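From: Nasrin Heydari
To: release-practice list
Date: November 6, 2023
Subject: Re: Freeze window before the Besthorpe cutover

Hello all,

Thank you for the many answers. I read them all during the weekend and I will try to reply to the main points in one message, so that the thread does not become too long. I quote the message from the Jukosbridge side first, as most of my answer is to it.

> We still do not see why the freeze has to be six working days. In the
> last two cutovers we had three days, and both went in on time. Our team
> has 43 open changes waiting for review and most of them are small:
> labels, log text, a few config defaults. If we stop merging for six
> days, these will pile up and we will merge them all on the first
> morning after, and in my opinion this is more dangerous than letting
> them in one by one.
>
> Second point. The message of September said that Barnen would be the
> only service to move in this round. Now I read in the plan that Moradi
> moves too. When was this decided, and by whom? We have two jobs that
> read directly from the Moradi tables at night, and we did not plan
> time to change them.
>
> Third, a small thing. Can we please stop using the word "done" in the
> tracker for things that are merged but not deployed? I lost half a day
> last week on this.

I start with the third point because it is the easiest. Yes. From today the tracker has two states, "merged" and "live". The old state "done" is still visible on closed tickets, but you can't choose it any more. If you have scripts that search for "done", please change them to search for "live". I have changed the nightly report already. If your numbers look strange tomorrow morning, look there first before you write to me.

Now the freeze.

I agree that the last two cutovers went in on time. But please look at what happened in the days after. In the second one, we had a merge on the last evening which changed a default timeout, and the people who were testing did not know about it. They tested with the old value. The change itself was correct, and I would approve it again. But for two days we looked for the problem in the wrong place. I was one of the people looking, and I remember it well.

The full regression suite has 538 cases at the moment. Of these, 268 still need a person for at least one step, mostly the print layouts and the approval screens. With the testers we have, one full round takes four days. If we find something on day four, we need one day to fix it and one day to run again the affected part. This is how I arrived at 6 days. It is a simple sum and I don't have a better argument than this one. If somebody can make the manual part shorter, then the freeze also becomes shorter, and I will be very glad.

About the pile of small changes: I understand the worry. My proposal is that the branch for the next release opens on the same day when the freeze begins. You can merge there as usual, one by one, with review. Only the cutover branch is closed. After the cutover we merge back in one direction only. I know that some of you do not like long-living branches. I don't like them either. But this one will live a bit more than one week, and I will do the merge back myself, together with one person from Jukosbridge who knows the config files. Please tell me who this can be.

What is allowed into the cutover branch during the freeze:

- a fix for a test case that fails and that blocks the cutover
- a change of certificates or passwords, if something expires in that week
- revert of something which is already in the branch

Everything else waits. Log text waits also – I am sorry, but I have seen a log text change break the parser of the monitoring, and it was on a Friday.

For a fix in the freeze I need two reviewers, one of them from outside of the team which wrote the code. Write "cutover fix" in the first line of the commit so that the build server picks the short pipeline. With other text it takes the long one and you will wait almost three hours for nothing.

Now Moradi. You are right that the September message said only Barnen. The decision to move both was made in the planning call two weeks after it, and the notes of the call were put on the wiki, but they were not sent to this list. This was my mistake. I had believed that the wiki sends a notification to everybody who is on the list, and it sends it only to people who follow the page. I have now added the list address to the page, so it should not happen again.

The reason for the decision is the shared session store. Barnen and Moradi both write to it, and the new version of the store changes the format of the key. We could keep both formats alive for some time, and there was a prototype for this. But it needed a translation layer which would be in use for perhaps a month and then be thrown away, and it would have to be tested with the same care as the rest. In the call, the opinion was clear that it is less work to move both.

For the two night jobs of Jukosbridge, I see these possibilities:

The first is that we provide a read-only view with the old table names and the old column order. It is ready in the staging database since Thursday, under the schema name "compat". You only change the connection string. I tried it with a copy of your smaller job and the output was the same, byte for byte, except the time in the header. The bigger job I could not try because I do not have the credentials for the target system.

The second is that you switch to the export interface. It is cleaner, and in the long term everybody should use it. But it gives the amounts as text with a decimal point, and not as whole numbers of cents as the tables do, so you will need to change your code and test it. I would not do it before the cutover.

The view will stay until the end of the first quarter. Please do not build new things on it. I write this now so that I can refer to it later :)

Some people asked about the rollback. The plan is on the wiki, page "Besthorpe rollback", and it has a new section since Friday. The short version: until the moment when the first customer batch is posted in the new system, we can go back in less than an hour, and no data is lost. After this moment we can still go back, but the posted batches must be entered again by hand. The decision point is at 5:30 in the morning. The person who decides is the cutover lead of the night and not the whole call. Last time we had eleven people discussing and the window was nearly closed when we finished.

I would like to do one rehearsal of the rollback before, on staging, with the real commands and the real people. It takes two hours. I know that everybody is busy, but the script was changed in many places after the last rehearsal, and until now it was run only by the person who wrote it. I will send three possible times in a separate message. Please answer to me directly and not to the list.

One question came to me privately and I answer it here, as others may have it too. "Does the freeze include the test data?" Yes, it does. Please don't reload or clean the test customers during these days, also if they look like garbage. The cases for partial refunds need exactly these old records, and we can't easily create them again.

A few open items, where I still need an answer:

- Jukosbridge: name of the person for the merge back
- Jukosbridge: result of the bigger night job against the "compat" schema
- Barnen team: is the warning about the duplicate index known? It appears at every start on staging
- Moradi team: who is on call for the night, first and second person
- all: please check your entry in the phone list, two numbers from last time did not work

If I forgot somebody's point, please write again. I did not ignore it on purpose. The updated plan will be on the wiki tomorrow before lunch, and I will send the link to this list also, not only trust in the notification.

Kind regards,
Nasrin

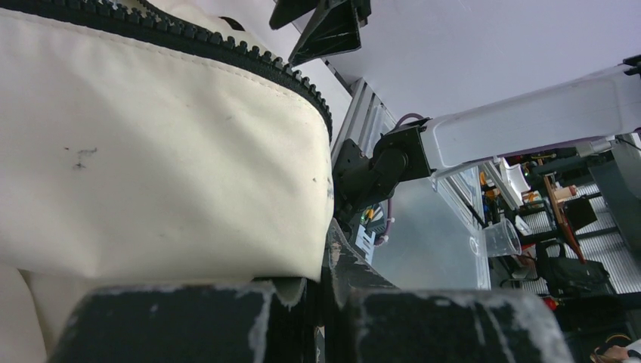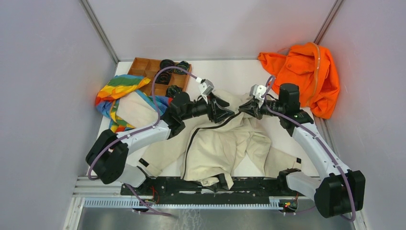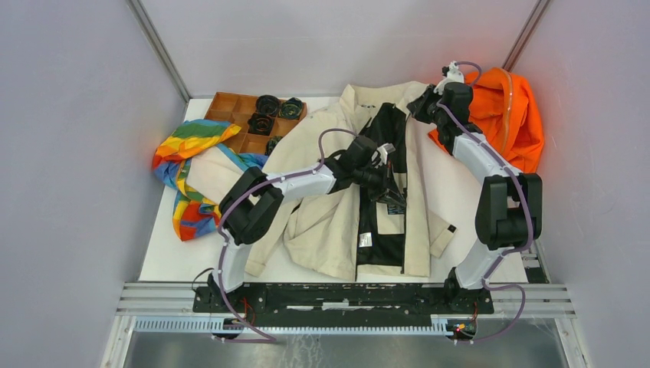

Photos: N. Heydari

P.S. The archive of this list is searchable again. The index was stopped in the summer when the disk was full, and the messages from that time are now being added. It goes from the newest to the oldest, so if you search for something from early summer and find nothing, please try again on Wednesday. Attachments bigger than 10 MB are not indexed, only their file names.

P.P.S. When you reply, please cut the quoted text to the part you are answering. The digest version cuts every message at a fixed length, and last week two people received only quotes and none of the answer.

--
release-practice mailing list
To leave the list, send an empty message with the subject "unsubscribe" to the list's request address.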